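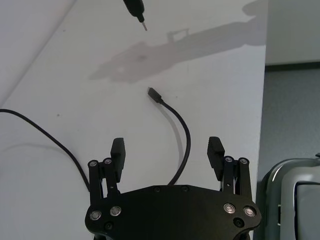
Friday, and I'm wiped out. Most of the afternoon went to the gripper on the Skermont arm, the one that kept dropping out on us every time the wrist rolled past a certain point. Janelle was sure it was software. I was sure it was the cable - and guess who owes who lunch!

I pulled the plug and went over the thing with a light, then did the pad screws while I was in there (3 of them weren't even finger tight, ugh). New cable routing too, with more slack, so it doesn't yank on the elbow. Tomoyo ran 12 slow cycles after that, fingers all the way open and shut, and no dropouts.

The real test is the 600-cycle run on the Lavport parts, and that's for next week. Still have to wipe down the table, find my good driver and write it all up for Milagros. She'll want part numbers. I did not write down part numbers.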